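Recording with the Hestis hand grippers – FAQ

Do I need the robot arm with me to record?
No. You hold one gripper in each hand and do the task yourself. The arms stay at Clerkdale and are trained on your recordings later.

How long should one recording be?
One garment from start to finish. Stop, save, then start the next. 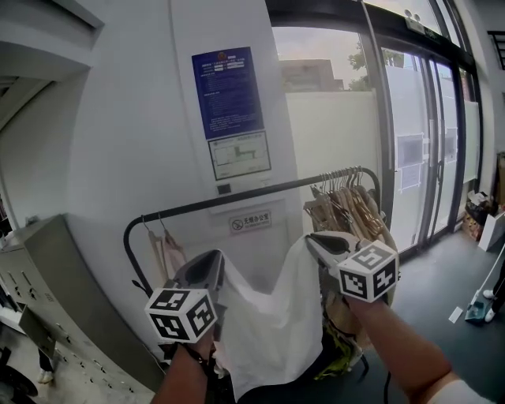 Keep the marker cubes uncovered while you work – sleeves are the usual problem. Short turns away are fine.

What if I drop the garment?
Pick it up with the grippers and carry on. Don't use your fingers.

How many recordings are in the clothing set?
528 as of May. Lakshmi Naidu checks new ones every Friday.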